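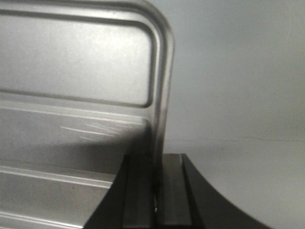
How many examples does an arm need before it can pick up one kind of object without help? More than you budgeted, and the number depends less on the object than on how different your examples are from each other. We had 1146 good ones at the start of the month and it still missed in places a toddler wouldn't.

OK so. Quick update from Silside, typing this between resets.

We're on the steel stuff now. Edge grasps only. Jaw open, come down over the rim, close, hold, lift a little, put back, let go. Then nudge the thing a bit and do it again. Target is 2950 before we retrain. Danica Baláž set the target and I have stopped arguing.

Steel is a pain. The wrist camera gets very close and then it's all gray and shine, a bright line down the edge and ridges that catch light the same way the edge does. First model we trained went for the ridges. Of course it did. From in close, a bright line is a bright line. So now we start lots of episodes from awkward places, too far left, too high, a bit twisted, and the person driving has to find the rim from there. Slower. But those are the ones that seem to move the score.

Things I keep forgetting so I'm putting them here:

Don't throw out the slow ones. I was binning anything where I hesitated before closing, and Minttu Kiiskinen pointed out that I was binning all the hard starts. Had to dig 47 of them back out of the reject folder. Fine. Lesson learned.

Do throw out the ones where you bump the piece and then grab it anyway. Looks like a success in the log, teaches it to bump.

Shadows count as variety. The arm throws its own shadow on the metal, and if the lamp never moves the model gets very fond of that shadow. We move the lamp every batch now. Tadhg Hennessy wanted a schedule for it, I just shove it somewhere.

Label while you record. I did a whole afternoon of "will tag later" and later was horrible. Was that one a slip or did I let go on purpose?? No idea. Gone.

Two drivers is better than one. I come in steep, Bríd Hanrahan comes in flat and sort of slides on to the rim. Mixing us made the training loss uglier and the real grasps better, which annoyed me slightly.

Still open: how deep to seat the edge in the jaw. Deep holds better but getting it off again at the end is fiddly, and I dont want half of every episode to be wiggling. Trying 2 depths this week, will post which one wins.

Battery on the foot pedal is dying again. Back to it.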